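I backed a lamp, and other confessions

I said last winter that I was finished with crowdfunding. I told my sister, I told the man who fixed my boiler, I may even have told you lot in the comments. And then in June, at twenty to one in the morning, I put in for a Simell.

For anyone who hasn't had the adverts following them about, the Simell is a bedside light with a sunrise alarm and a habit tracker built in. You tell it what you'd like to do more of (stretching, reading, going to bed at a decent hour) and it glows a slightly different colour depending on how you're getting on. No screen, no app nagging you. You tap the top when you've done the thing. I know. I know! But I've tried the apps. I had one with a cartoon owl that got sad, and I felt so guilty about the owl that I deleted it.

The campaign was run by two people, Femke Leemans and Renato Sepúlveda, working out of what looked like a converted dairy. I watched the video three times. Femke did most of the talking and Renato stood behind her soldering something and nodding, and I found that very persuasive. They weren't slick. At one point a dog walked through. I've been burned by slick before, so the dog was worth a good twenty quid of my pledge.

They finished on 2297 backers, and I was number 648. I don't know why I'm proud of that but I am. It sounds early without sounding reckless.

My history with this sort of thing isn't good, mind you. There was the Stavmont, a travel mug that was meant to weigh your coffee and tell you how much caffeine was in it. It arrived fourteen weeks after I'd stopped drinking coffee and it leaked at the lid. Then there was the folding keyboard, which folded beautifully and then wouldn't unfold. And a pair of gloves with lights in, for cycling, from a company called Ormsby who sent cheerful updates every fortnight for a year and then just stopped, mid-factory-visit, as if someone had taken the laptop away. I still get a little pang when I see cyclists in ordinary gloves.

So I've got some rules now, and I did stick to most of them with this one. I look for a working prototype being used by a person who isn't the founder. I read the comments under the updates as well as the updates themselves, and I sort them oldest first so I can see when the mood turned. I check whether the delivery date falls just before Christmas, in which case I add four months in my head. And I never, ever pay for the deluxe colour.

(I paid for the deluxe colour. It's called Heron. It's grey.)

What got me thinking about writing this was the update we had last week, which was a proper long one. The first tier is delayed, obviously. The diffuser on the top was coming out of the mould with a ripple in it, and when the light shone through you got a sort of tidemark. They'd put up four photos of it. A lot of people in the comments said they wouldn't have noticed and could they please just have their lamps, and one backer called Bevan Cartwright wrote an enormous message about tooling costs that I read to the end without understanding. But he sounded as though he'd made things for a living, and he thought they were right to stop and fix it. So I've decided I think that too. 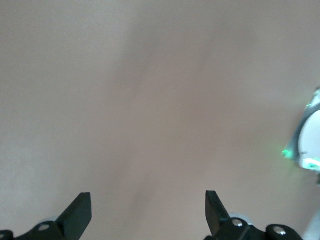 Filed under: Gadgets, Money I've Spent

There's a wider thing here that I keep going round and round on, and it's the stretch goals. Simell had three. The first was a longer cable, fine, lovely, who doesn't want that. The second was a battery so you could carry it to the bathroom. The third, which they hit on the very last afternoon, was something called Paired Mode, where two lamps in different houses glow together when you've both done your habit.

Now, I was thrilled when that one got unlocked. I was refreshing the page like it was a by-election. My friend Nikau Ashby had backed it as well, on my say-so, and we'd already agreed we were going to shame each other into doing our physio exercises from opposite ends of the country. But I've been reading back through the updates and Paired Mode is the bit that's taking all the time. It needs the lamps to talk to the internet, which they didn't before, and that means accounts and passwords and a little set-up page, and suddenly the lamp with no app has got, well, not an app, but something you open on your phone that looks a lot like one.

Vaughan Pryor, who used to write the gadget page in our local paper and now mostly writes long emails to me, reckons stretch goals are where most of these projects come unstuck. His view is that you've got a small team who've priced up one thing, and then in the most exciting month of their lives they promise three more things to strangers. I said surely they cost it all out beforehand. He sent me back a single line which I won't repeat, as my mum reads this.

I do see his point. If I'd been asked in May whether I wanted a simple lamp by autumn or a cleverer lamp at some unknown time next year, I'd have said simple lamp. But I wasn't asked in May. I was asked at the end, with the number ticking up and everyone typing in capitals, and I'd have voted for a lamp that made toast.

I went and had a look at how other people manage it. There's a little weather station called the Civcombe that funded a while before this, and they did their stretch goals as a cheaper price for everyone, full stop. Each time they passed a target, everybody got a bit knocked off or a bit refunded. No new features at all. I gather some of the backers grumbled that it was boring. It arrived 12 days late, though, and people were falling over themselves to be nice about it! I'd have been very happy with that. I haven't got a Civcombe, I should say, I've got a window.

Would I do it again? I think I would, and I'm a bit cross with myself about it. Some of it is plain shopping, I'm not going to dress that up. But I do like the bit in the middle, when it's paid for and hasn't come yet and two people in a dairy are writing to tell you about injection moulding. I know more about diffusers than I ever expected to. I've got opinions on packaging inserts. When Renato posted that the sunrise setting had been too orange and they'd brought it down a touch, I told Nikau about it on the phone as if it were family news.

And the money's gone, in my head. That's the other rule, I forgot to put it in the list further up. You treat it as spent on the day and anything that turns up is a present. My sister says this is how people talk about the horses.

Next update is due at the end of the month, and Femke has said there'll be a video of the new diffuser with the light on, full brightness, in the dark. I'll report back. In the meantime if anyone reading has had a Paired anything from anybody, a lamp or a bracelet or one of those picture frames, do tell me whether you still use it, or whether it was fun for a week and then went in the drawer with the mug. Comments are open again, by the way – I've sorted out the spam problem, or at least it's only the loft insulation people getting through now.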